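Open Day at the Villanueva Rice Mill

I went to the Villanueva mill open day on a Monday because my sister had a spare ticket and I have never once turned down a free lunch. The tour was due to start at 10. It started when the man with the key to the gate finished his coffee. 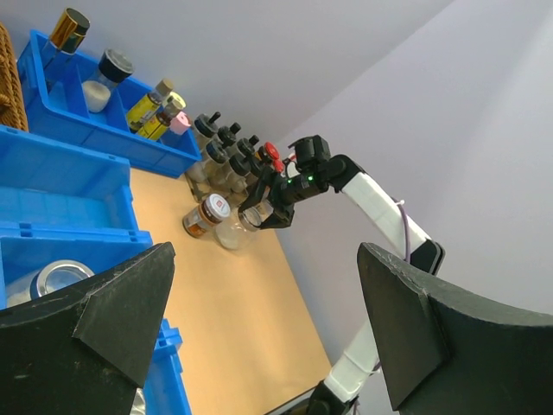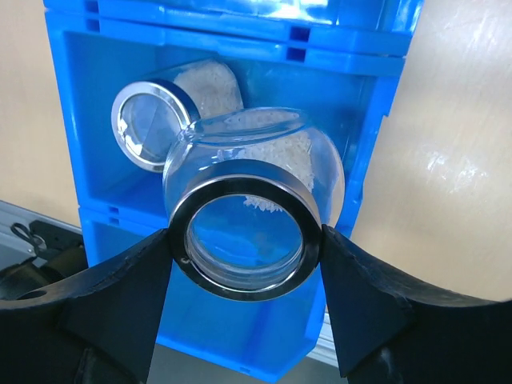 A glass jar with rice in it.

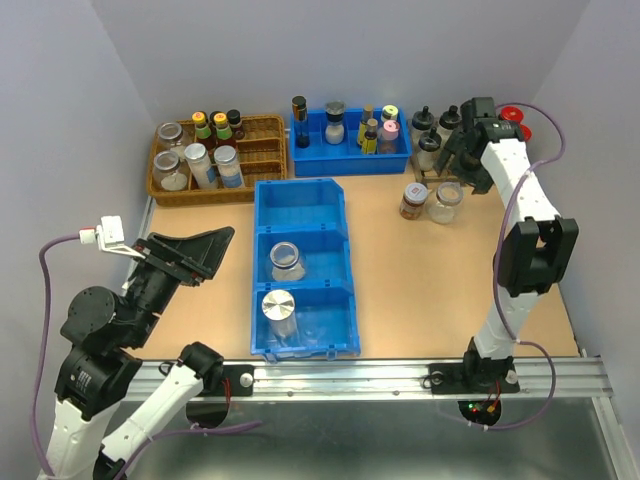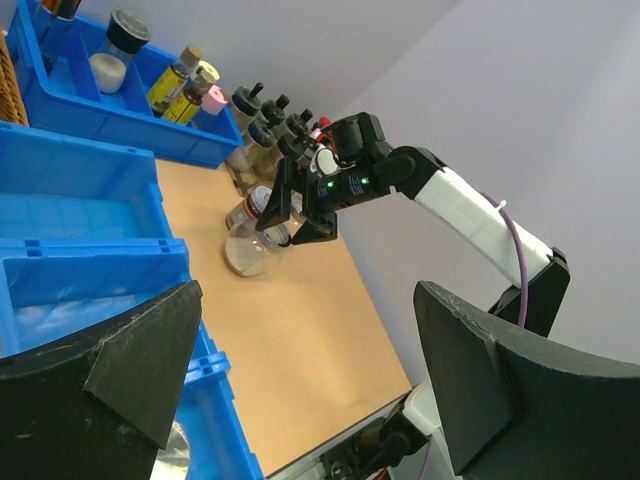 Our guide was Muthu Kulkarni, who has worked at the mill for 30 years and walks like a man trying to lose his tour group. There were 14 of us at the gate and fewer by the husking room. He issued hairnets, then a second kind of net for beards, and a man from Leto spent the rest of the morning looking like a wrapped ham.

The husking room is loud. Muthu gave what I believe was a very good talk in there. I caught "1950s," "my uncle" and "don't touch that." Next came the polishing floor, where the bran comes off and the air smells like warm cereal, and then the sorting line, which throws out broken grains with tiny puffs of air. The broken ones go to a brewery. I felt better about them after that.

The high point for the serious visitors was the tasting. We got three kinds of rice in paper cups, plain, and were asked to discuss. The mill's own Folinano is short and sticky and tasted to me like rice. The long one, Gavo, also tasted like rice, but drier. A woman in front of me found hazelnut in it and wrote this down. I had two more cups and found no hazelnut, though I was no longer hungry.

Lunch was risotto, which I should have seen coming. It was excellent and there was a lot of it, served in the loading bay with a view of the parking lot. Dessert was rice pudding.

Practical notes, if you're going: parking is free but it's a field, so skip the nice shoes. The restrooms are behind the silo and the sign points the wrong way. The shop takes cash only and closes while the tour is still going on, so buy your rice first and carry it around with you like the rest of us did. The small bag is heavier than it looks by the second staircase.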